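The Listing

Listing said 4 bedrooms. Dana counted three and a closet with a window in it.

She'd been doing this long enough to know what you do. You call it a study. You call it a flex room. She stood in the doorway with her phone and her coffee and wrote "bonus space" and hated it a little and left it.

Golthorpe Street, the far end, past the bus turnaround. Brick up to the windows, siding after that. Owner dead since January, nephew in another state wanting it gone. Nephew's name was Omar Nseir and he called at seven every morning, seven his time, which was five hers.

"Did you see it yet?"

"I'm in it."

"And?"

"It's a good house."

"My aunt said it was a terrible house."

"They can be both."

He laughed. First time. Then he said he had a meeting and hung up, and she was alone with the refrigerator, which hummed, and then quit, and then thought better of it.

Kitchen first. Always do the kitchen while the light is decent. Cabinets painted so many times the doors didn't close, just sort of leaned. A drawer of rubber bands. A drawer of nothing. Behind the pantry door pencil marks, heights, dates, all one kid. O at four feet. O at four and a half. Then O way up, a jump, like he'd skipped a couple of summers and come back somebody else.

She took a picture of it. Not for the listing.

Her boss at Viststead wanted it live by noon. Viststead had a form for everything. You had to pick five words from a drop-down. Charming, Updated, Sunlit, Spacious, Move-In Ready. Nothing for what this was. She picked Sunlit. The sun was out, you couldn't sue over that.

Price was the thing. Omar wanted what the Ilwood houses got. Everybody wanted what the Ilwood houses got. Ilwood was eleven blocks and a creek away and might as well of been the moon. She had the comps in a folder on the passenger seat and hadn't sent them. You don't send those at five in the morning.

Upstairs, carpet, brown. She pulled up a corner with her fingernails because you have to look. Oak. Good oak, narrow boards, nobody had touched it in fifty years. She sat down right there on the floor and wrote it before she lost it.

Original hardwood under carpet. Buyer to verify.

Buyer to verify. She'd put that on her own headstone.

The aunt's bedroom had been emptied by somebody in a rush. Hangers on the bed. A square on the wall, paler, where a picture went. One slipper. Dana looked for the other one longer than she could of explained. Under the bed, behind the radiator, in the closet with a flashlight. Then she put the one slipper in her bag, took it out again, set it on the sill.

Phone. Him again. Not even seven anymore.

"I forgot to ask, what about the furnace."

"I haven't been down there."

"She used to talk to it."

"The furnace?"

"She called it Marinho. It's the name on the front. She'd say Marinho's in a mood, get a sweater."

So she went down. Steep stairs, no rail. Marinho was green and the size of a small car and ticking. Name on a plate on the door, same as he'd said. The floor was dry. She noted that. Dry basement is worth more than a view out here.

"He's still going," she told Omar.

"He?"

"You started it."

Long quiet. She could hear a car on his end, a turn signal.

"What's it going to get," he said. "Just tell me."

So she told him. Not the Ilwood number. The real one, Golthorpe Street, brick and siding, three beds and a closet. She said it fast, standing at the bottom of the stairs with her hand flat against the warm green side of the thing.

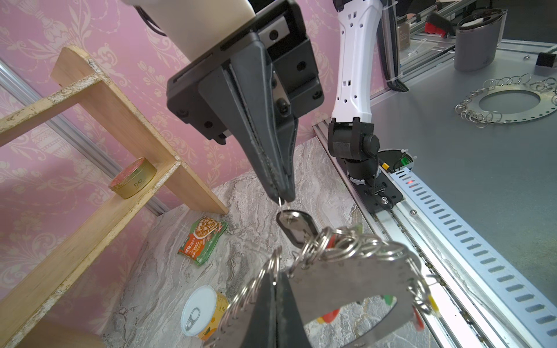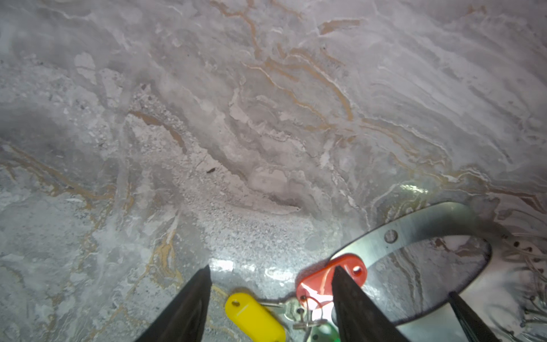 Omar said that was less than he owed on the lawyer, almost, and then said no it wasn't, he was being dramatic, his aunt was the dramatic one. He wanted to know if somebody would live in it. That was the part he kept coming back to. He'd heard about companies that bought them up and never turned a light on.

"Can't promise that," Dana said.

"But if there's two offers."

"If there's two offers you can take the one you like. It's your house."

"It's not my house. I just have the paperwork."

She let that one go by.

Square footage was the next fight. County said 900. The tape said different. She did it twice, crawling, the laser thing was dead and she had the old metal tape that bit your finger when it came back. 736 if you were strict about it. If you left off the porch somebody closed in, badly, with windows from some other house. She sat in the closed in porch on an upside-down bucket and thought about it. One wall had a shelf with jars on it and the jars had buttons. It was warm in there. It was the best room in the place and it didn't count.

She typed 736. Typed, plus enclosed porch.

Her boss texted. Noon!!! With the three marks.

It was eleven forty. She had the photos, most of them crooked. The bathroom one had her elbow in the mirror. She cropped the elbow. The front one had a garbage can in it and she went out and moved the can and took it over, and a woman across the street came out on her steps in a robe to watch.

"You selling it?"

"Trying to."

"Tell them about the lilac."

"What lilac?"

The woman pointed. A bunch of gray sticks against the fence. Looked like something you'd haul off.

"You wait," the woman said. "About 80 blooms on it, last spring. You could smell it in my kitchen with the door shut." And went back in.

Dana stood looking at the sticks. Then she sat on the front step with the phone on her knee and went back into the form. There was a box at the bottom, Additional Remarks, that most agents left blank or filled up with the alarm code by accident.

She wrote, Lilac on east fence. Mature. Wait for it.

She wrote, Furnace answers to Marinho.

Took that out.

Put it back in.

Eleven fifty-six. She scrolled up to the bedrooms and looked at the 4 a while. Her thumb was cold. She changed it to a 3 and deleted "bonus space" and in the box where it had been she wrote small room, window, good for a kid or a desk. Then she hit the button and the little wheel went around and around, and inside the house, under her, she felt the furnace kick on.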